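Two-Arm Cell at Clandton Returns to Service After Wrist Repair

The Clandton Automation Laboratory has returned its two-arm tabletop cell to regular use following a repair to the left arm and a full review of the cell's setup. The work was completed in April by the laboratory's equipment group with parts supplied by Lukari.

The cell, known within the laboratory as Clultach, is used to develop routines for picking up and moving household dishes. Each routine is first run on a computer model of the cell and is then transferred to the physical arms. Staff had reported that the left arm was closing its gripper slightly to one side of the programmed point, while the same routine ran correctly in the model.

Jingyi Jin, who leads the equipment group, traced the fault to a worn bearing in the left wrist. The bearing and its seal were replaced, and the wrist was then calibrated again from its zero position. The group also checked the mounting bolts on both bases, replaced one cable clamp and updated the stored position of the tabletop, which had not been measured since the cell was moved to its present room.
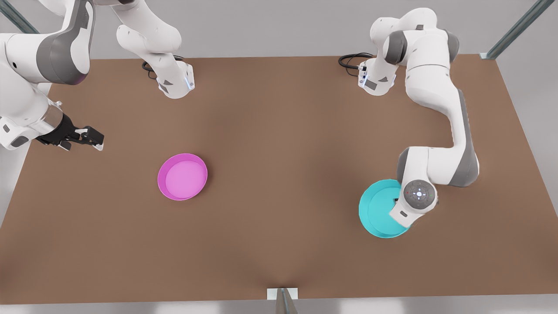 2 min read

The computer model was revised at the same time. In the rendered view, both arms are mounted near the far edge of a brown tabletop, with a pink bowl and a teal bowl set out as targets. The left wrist is over the right half of the teal bowl, a position that matters to the group because the wrist housing hides most of the gripper from an overhead view. The right gripper is open and well clear of the pink bowl.

"A model is useful to us only as long as it agrees with the machine," said Tarık Keskin, who maintains the simulation software. "We had corrected the arm several times in the program - small offsets, each of them reasonable - and those corrections had to be taken out once the wrist was repaired."

After the offsets were removed, the group ran 200 test cycles in the model and 200 on the physical cell, using the same bowl positions in each. The results were compared at 16 points on the tabletop. According to the laboratory, the left arm was within its permitted error at every point, and no further adjustment to the right arm was required.

The maintenance schedule has also been changed. Wrist calibration will now be checked after every 442 hours of operation, and the person carrying out the check will record the result in the cell's logbook before the arms are released for use. Users are asked not to enter local offsets in their own programs. Any difference between the model and the cell should be reported to the equipment group, with the name of the routine and the bowl position at which it occurred.

Booking for the cell has reopened to all project teams, including those working under the Cheng program. Routines saved before the repair must be run once in the revised model before they are loaded onto the arms.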